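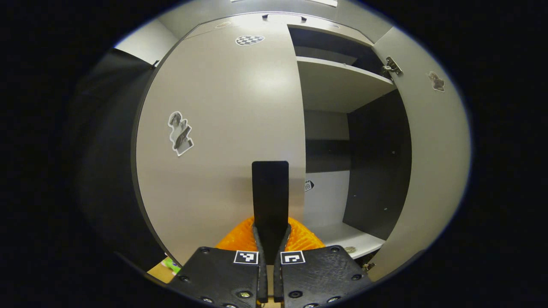
Gripper view, cabinet task. Left door is the big gray panel, right door is open.

Thread on what we've been doing with the hand-held gripper this January. Mostly notes for people who asked how we show a robot a household task without driving the robot.

1/ The short version: a person holds a gripper, does the job by hand, and the wrist camera records it. Later a policy is trained on those recordings and run on an arm with the same fingers and the same camera. The arm stays parked while we record.

2/ The project is called Flano. The task set is small home jobs: put something on a shelf, take something off a shelf, open a door, shut a door. Cabinets take up more of our time than anything else in it.

3/ Count so far is 2,449 recorded demonstrations. After filtering we keep 2,000 for training. The rest are dropped for bad tracking, a fumbled grasp, or the operator forgetting to close the fingers at the start.

4/ The square black-and-white markers near the fingers are how we get gripper width. The camera sees both of them, the software measures the distance between them, and that gives us how far open the fingers are at every moment. No encoder in the hand-held unit. One less cable.

5/ They have to stay clean. A smudge on one marker and the width signal starts jumping. We wipe them at the start of every session and again after lunch.

6/ Fisheye lens, so everything near the rim bends. Cabinet doors look like they're made of rubber. The policy doesn't mind. People labeling the clips mind quite a bit for the first day and then stop noticing.

7/ Why so wide: with a narrow lens, once you're close to the cabinet you lose the doors and the shelf edges, and then the policy has no idea where it is. With the wide one you can be right up against the shelf and still have a hinge or a door edge in view.

8/ Stickers on the cabinet doors help too. Plain light gray panels are bad for visual tracking, there's nothing to hold on to. A few small things with hard edges give the tracker something. Placement doesn't need to be neat. It does need to stay the same through a session, so please don't peel them.

9/ We did try teleoperation first. Leader arm on one bench, follower arm on the other, operator watching a screen. It works and we still use it for some tasks. For cabinets it was slow. You can't feel the shelf through it, so everyone creeps in and the recordings are mostly creeping.

10/ By hand you feel the contact right away. Operators move at a normal speed and the recordings look like somebody putting something away. Our teleop set for the same job was 1,142 clips and took much longer to collect than the hand-held set.

11/ Downside of by hand: people do things the arm can't. They twist the wrist past the joint limits, or reach around a door from an angle the arm would never get to. We check each path against the arm's reach afterward and throw out the ones that fail.

12/ Grasping flat upright things with narrow fingers takes a bit of practice. Come in straight, close, wait a beat, then move. If you move while closing, the thing tips in the fingers and the policy learns to tip it.

13/ Soft objects are their own problem. They bulge out past the fingertips and cover things you'd like to see, sometimes a marker. If a marker is hidden for more than a moment we redo the clip.

Couple of replies gathered here so I don't repeat myself:

Does the cabinet have to be the same one at test time? No. We move between cabinets. The Mthembu set was recorded in a furnished apartment and the Plomasbridge set in our own room. Training on both did better on a new cabinet than training on either one alone.

How do we keep the start position consistent? We don't, much. Operators are told to start from a different spot each time, some high, some low, some well off to one side. Early on everyone stood in the same place and the arm only worked from that place.

Is the finger design ours? The blocks are 3D printed in black, fingers screw on. Matte matters. A glossy batch gave us reflections in every clip near a window and we reprinted them.

What about both doors closed? That's the next set. Opening a door is a longer task and the policy tends to stall after the door swings, before it goes in for the shelf. We think we need more clips that start from the middle, with one door already open.

Training code is Metoreo, our in-house package. It isn't public yet. The gripper print files will go up first, then the recording notes.

Will add to this when the closed-door set is done.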